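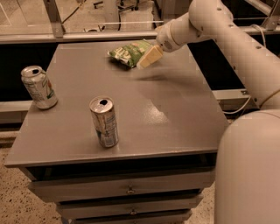 *Block fingers on the green snack bag, two cans still standing. October, gripper comparison, afternoon block.*

Comparing the block fingers (Fallia set) against the thin-pad fingers from Nilsuwan on the table-clearing task. Arm and controller unchanged from last month, Soneo build 97. Only the fingers and the close-force limit differ between blocks.

Setup notes:

- Cabinet with drawers as the work surface, drawers closed for all trials.
- Items: crumpled snack bag, two empty cans. Bag goes first, then the cans.
- 60 trials per finger set. Trial ends at release or at 8 s without a confirmed grasp.

**Block fingers.** Good on the bag. A pinch at one end is enough, even when the other end hangs down toward the table. Tried moving the grasp point to the middle of the bag and went back — the bag folds around the fingers and is slow to drop on release. Cans are fine from above if the approach is square. With the can tilted, the first finger touches early and pushes it.

**Thin pads.** Better on the slimmer can, worse on the bag. Film slides between the pads unless the force limit goes up, and at that limit the cans dent. Could run two limits, one per item class, but the Stestima planner only takes one value per episode at present. Left a note in the config.

**Camera.** Glare patch on the gray top, to the right of the center can. Segmentation merged it with the bag in a few of the thin-pad runs. Exposure lowered one step, no other change. The arm shadow also falls across the top near the bag during the lift; mask margin is wide enough to ignore it for now.

Log has 294 entries including aborted starts, so filter on the status field before computing anything.

To do:

- rerun block fingers with the tilted can, approach yaw offset
- matte sheet on the tabletop, compare masks
- check finger screws after each block — one on the thin-pad set had backed out by the end

Keeping the block fingers mounted until the yaw runs are in.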